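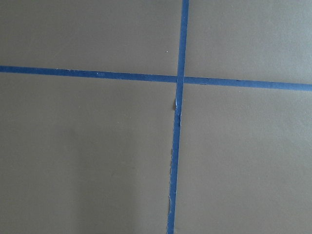 Unit 6 covers the work reference of the Stedero cell: how it is marked, how the wrist camera is taught to find it, and how both are kept in order between calibrations. The reference used in this course is a cross of blue painter's tape laid on the gray work surface. Tape is cheap, leaves little residue, and gives good color contrast against a matte ground. It also wears. On the cross seen by the wrist camera at the head of these notes, the left edge of the lower arm is frayed, and a small flap has lifted just under the crossing. Wear of that kind matters because the edge finder works on the border between blue and gray, and a ragged border moves the fitted line. The sections that follow assume you have read the Unit 5 notes on tool frames.

6.1 What the reference is for

The arm controller keeps its own base frame. Parts are placed with respect to the table. The work frame ties the two together, and the cross gives it an origin and a direction. The origin is the point where the fitted center lines meet. The X direction is taken along the horizontal strip, positive to the right as the camera sees it in the viewing pose. Y follows from X by the right-hand rule, with Z pointing up from the table. The vertical strip is used only to fix the origin. It does not set Y, so the two strips need not be exactly square to each other.

6.2 Viewing pose

The viewing pose is stored as program 2088 on the cell controller. Do not edit it. If a different height is needed for an exercise, copy the program to your group's number range and change the copy. In the viewing pose the camera axis should be normal to the table. Check this with the block square from the Huner tool tray before trusting any result.

A strip may run at a slope in the view. This is acceptable. The slope is the rotation between camera and work frame, and it is what the routine measures. Turning the wrist by hand until the strip looks level removes nothing and adds a step that cannot be repeated.

6.3 Fitting the lines

The routine samples the two edges of each arm separately, four arms in all, and fits a straight line to each edge. The center line of an arm is the mean of its two edge lines. The area around the crossing is masked out, for two reasons. The doubled tape is a darker blue than a single layer, and the segments on either side may not line up perfectly where one strip passes over the other.

Compare the left and right arms of the horizontal strip before accepting the fit. A small jog at the crossing is common when tape has been laid in a hurry. If the two segments disagree by more than the limit on your worksheet, use the arm named on the sheet and write down that you did so. Do not average them.

Small pale specks on the tape or the surface are dealt with by the outlier step. A lifted flap is not, in most cases. It shifts several neighboring samples in the same direction and throws a shadow beside it, and the fit follows them.

6.4 Inspection and care

Inspect the cross at the start of each session, with the arm in the viewing pose and the drives off.

Look along each edge for nicks, loose fibers and waves.
Press any lifted tape flat with the plastic spatula. Do not use a fingernail, which tends to extend the tear.
Remove specks with a dry brush, working away from the crossing.
Run the fit 3 times without moving the arm. Record all results, including any you think are wrong.

Keep solvent off the surface while tape is in place. It creeps under the edge and softens the adhesive.

6.5 Replacing a strip

Replace the whole strip, not the damaged length. A patch adds a second layer and a new end, and both show up in the edge data. Pull the old tape back on itself at a low angle. Lay the new strip against the steel rule from one side of the field to the other in a single pass, then rub it down from the center outward. Trim the ends with a blade held square, outside the working field.

After any replacement the work frame must be taught again, even if the new strip seems to lie exactly where the old one did. Store the new frame under 2622 and enter it in the cell log – the Avbridge export reads the log, not the controller.

6.6 For the practical

Groups work from the sheets issued by Normunds Dzene. Corrections to these notes go to Ivars Petrauskas. The reading is Liepiņa, the chapter on planar references, up to the section on lens distortion. Hand in your fit records by 3rd August, unrounded, with the arm used for X stated on the first line.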